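Lestari simulation working group: minutes, June

Present: Y. Siu (chair), M. Hakala (minutes)

1. Gripper force fault
Siu reported that 20 of 1,097 simulated picks on the cluttered countertop ended in a force-limit stop during the lift. Six of those left the fingers closed after the stop was cleared. The behaviour was reproduced on the Prirneck build only. 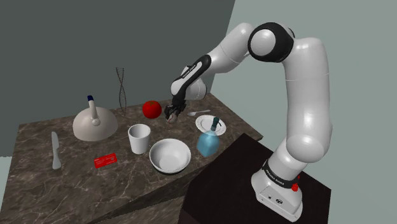
Countertop task, small grey object held in the gripper.

Hakala noted that the controller log gives no error code for the six. Cause not determined. Contact stiffness and the release timeout are both under review.

Action: Siu to rerun with the previous release timeout.
Action: Hakala to add finger state to the log.

2. Hardware trials
Deferred until item 1 is closed.

Meeting closed 3:40 p.m.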